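Dec 5, 2020

White bench, surfaces and side walls. Job 424 in the Figueroa book.

Went over the whole tabletop this morning with Brellia and a damp cloth, then a dry cloth. Left it 29 minutes before putting a hand on it. There was a grey smear near the left wall that I took for a scratch last time. It came off with a second pass, so cross that off the list. The Ukard pads are too rough for this top and leave it dull, please keep them for the sink.

Walls next. Back wall fine. The right one had a slight lean when I put the small square against it, and the two screws at the bottom had worked loose. Nipped them up and checked again, now good. I didn't touch the left. Fathima Kumarasinghe did that one in May and it hasn't moved.

Rails wiped down. Dust collects in the slots of the right-hand one and a cloth won't reach it. Used the soft paintbrush, then the vacuum with the narrow nozzle. Would be worth a strip of cover to go in there. Evby sell it by the metre, item 118 in their list, but I need to measure the slot width first and the calipers are in the other room.
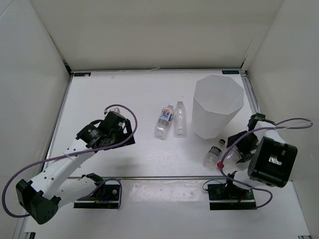 White bench from overhead, back wall at top, front ledge at bottom.

The ledge is still the awkward part. It is glossier than the top and throws the ceiling light straight back at you when you lean over. Tried a sheet of tracing paper laid along it and that took most of the glare off, but it curled at one end within the hour. A matt film would be better. Fathima thinks there is an offcut of matt white in the plan drawer, haven't looked yet.

Corner stickers: left both back ones where they are. The lettering is tiny, so don't go over them with anything wet or it may lift. Brush only.

To do:
- measure slot, order cover strip
- look for the matt offcut, otherwise price some up
- new cloths, 3 left in the packet
- recheck right wall with the square on Monday

Put the brush back in the tin by the window. The vacuum bag is nearly full.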